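Research > Working Papers > Work and Automation > Section 4

4. Kitting and Small-Parts Sorting at the Iltside Site

4.1 The task before automation

The Iltside site of Destthorpe assembles valve units for agricultural sprayers. Each unit requires a kit of washers, seals, clips and short fasteners, and the preparation of these kits has been a separate job at the site for as long as the present building has been in use. Kitters work standing at benches, drawing parts from drawer organizers and placing them in trays that travel to the assembly line. The parts are small and many are alike. A kitter learns to tell them apart by rim, thickness and feel, and most of those interviewed said that this took several months.

The work has low standing in the formal grading of jobs at Iltside but high standing among assemblers, who depend on it. A wrong washer is seldom noticed until a unit fails its pressure test, at which point the unit must be opened by hand. During the baseline period the site recorded 167 such reopenings, and the line supervisor, Krishnamoorthy Naidu, kept a separate notebook in which he entered the part at fault. We were given access to both records.

4.2 Introduction of the Votis cell

The Votis cell was installed in July beside the existing benches. It was intended to take over the sorting of returned and loose parts, which arrive mixed from the line, and to leave the filling of trays to the kitters. Training of the cell relied on demonstrations given by the kitters themselves. Using a hand-held gripper, they performed the same pick-and-place movements that the cell would later be asked to carry out: lifting a single part from the bench, bringing it to the correct drawer and releasing it. A total of 1,634 demonstrations were recorded, of which 1,293 were accepted for training.

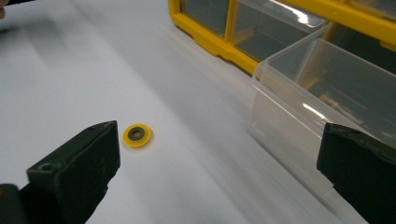

The selection of demonstrations proved to be a matter of some dispute. The integrator, Shetty, rejected recordings in which the kitter paused, changed direction or nudged a part before closing the gripper on it. Several kitters objected that these were the very movements by which they dealt with a part that lay flat and offered little to hold. Agustina Iturra, who had eleven years on the benches and gave more demonstrations than any other kitter, put the matter plainly in interview: "They kept the ones where I was lucky. The ones where I had to work at it, they threw out." After a meeting in the canteen the rule was relaxed, and a share of the rejected recordings was reviewed again with a kitter present.

4.3 Changes in the work

Three changes were reported with enough consistency to be treated here. The first concerns pace. Under the old arrangement, sorting was done in slack periods and served as a rest from tray filling. With sorting moved to the cell, kitters filled trays for longer stretches, and complaints of stiffness in the neck and shoulders became more common in the shift logs. Management had not expected this, and the staffing plan made no allowance for it.

The second change concerns attention. The cell stops when it cannot place a part, and a kitter must walk over and clear it. Prakash Unnithan described these calls as "short but always at the wrong moment." Kitters on the early shift agreed among themselves to take turns, an arrangement that does not appear in any written procedure and that the late shift did not adopt.

The third concerns the standing of the job. Two kitters were regraded as cell operators, with a modest increase in pay. Those who were not regraded continued to answer stoppages, and they regarded the difference as unfair. Tarcísio Caldeira, one of the two, said that he had been asked by his colleagues what he now did that they did not, and that he had found the question hard to answer.

4.4 Limits of the evidence

The interviews were held on site and within working hours, generally after the 2 p.m. shift change — a condition set by the firm. Late-shift kitters are for this reason less well represented. The reopening records for the period following installation were kept on a different form, and we do not compare them directly with the baseline. Naidu's notebook continues without a break and is used in Section 5, where the question of error is taken up in full.

Figure 1. Small-parts sorting with a hand-held gripper: a yellow washer on the tabletop beside an open drawer of the parts organizer.

Related items
Shift Handover and Unwritten Rules on the Assembly Line
Who Teaches the Machine? Pay and Credit for Demonstration Work
Job Grading After Automation: Notes from Four Plants
Sreekumar Subramaniam: Rest, Pace and the Small Task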